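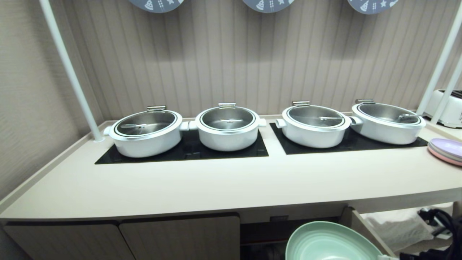
Is the senior lunch program at Stunwood going to make it through spring on the current grant?
Through the end of March, at the present rate. After that we need the second payment or we drop a serving day.

Progress report, Stunwood lunch program
Sent 3/2/25
From: Dong-hyun Yeon

Sorry this is short, grant renewal paperwork ate my week. Main points first.

Meals. Up again. We planned for 100 lunches a week and hit 200 in the last full week. Most of the growth is from the Plotitz apartments, word got around after the bus stop moved closer. Good problem but the food budget was written for the smaller number.

Suppliers. Switched produce from Queiroz to Kundia. Queiroz was fine on price, kept missing the morning drop. Kundia has been on time so far, onions not great, I've told them. Still buying rice and dry beans in bulk ourselves. Dairy unchanged.

Menu. Soup days do best. Fish day got complaints (bones), swapped it for chicken and rice. Low-salt option now offered every serving day, which was one of your conditions from last year. Two people have asked for softer food, working on that with the cook, no cost to it that I can see.

Home delivery. Behind. We said 30 households by now and we aren't there. Drivers are the problem, not the food. One quit, one is out with his knee. I've been doing the Plotitz run myself, can't keep doing that. Ad is up at the library and the college. If I get one steady driver we catch up by the end of the quarter.

Money. Food line overspent by $500, covered from the printing line which we hardly touched. Need your OK in writing for the move, last time a phone call was enough but the auditor didnt like it. Receipts are scanned and in the shared folder, except the second propane bill for the van heater, still chasing that one.

Inspection. Passed. One note about the hand sink signage, fixed the same day. Certificate is attached.

Survey. Went out in paper form, large type. Came back mostly positive. People want longer sitting time after lunch, we've been clearing the room too early for the exercise class. Talked to the class, they'll start a half hour later. Some want cards and dominos left out. Easy, done.

What I need from you:
OK on the printing to food transfer
Date for the second payment
Whether delivery mileage can be be paid out of the grant, the agreement isn't clear

Next report will have the delivery numbers broken out by building. Call if anything above is a problem, mornings are bad, after 2 is better.

Dong-hyun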